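Wine rack returns to Trindholm hall, minus the wine

The black wire rack that has stood on the bar of the Viltau social club for as long as anyone cares to admit has a new job. From January it will hold the entries in the Trindholm bottle show, a contest in which what was once inside is of no interest to the judges, or so they say.

Remo Caputo, who runs the show, had 374 bottles offered to him this year and space for 40. The rest went back to their owners, some of whom have yet to forgive him.

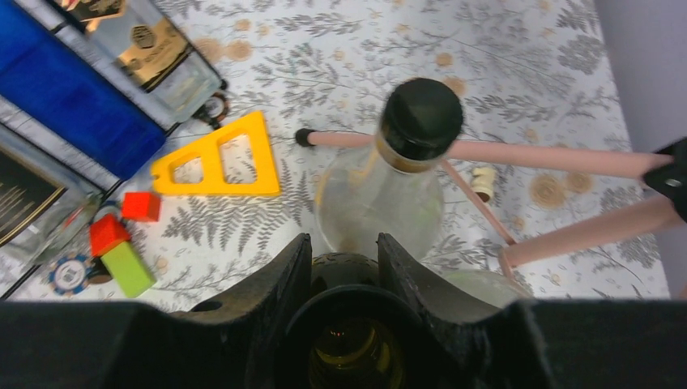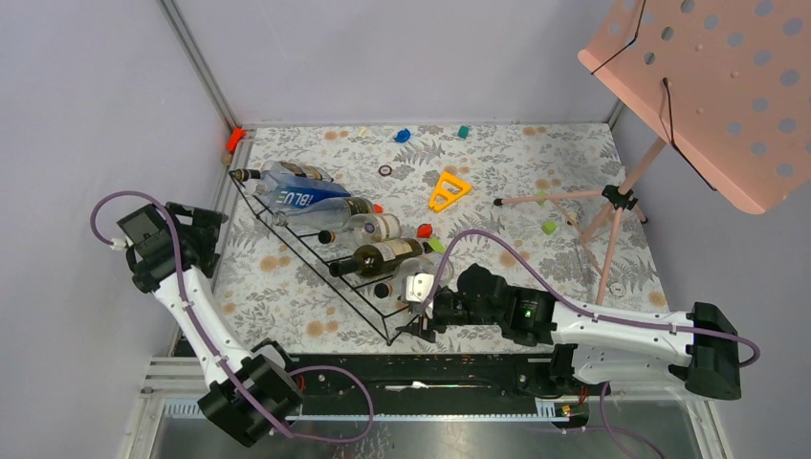

A clear bottle with a black cap on the flowered cloth, first, and the triangular rack with its bottles on their sides, second.

The cloth has its own following. Two visitors last year asked to buy it and were told, fairly briskly, that it was staying put.

Caputo puts his own collection at about 2,183 and keeps it in a garage in Prusen. His car lives on the street.

Doors open at ten on Friday. Entry is free, and the Leone bakery is doing the rolls. Bottles left behind at closing time will be recycled.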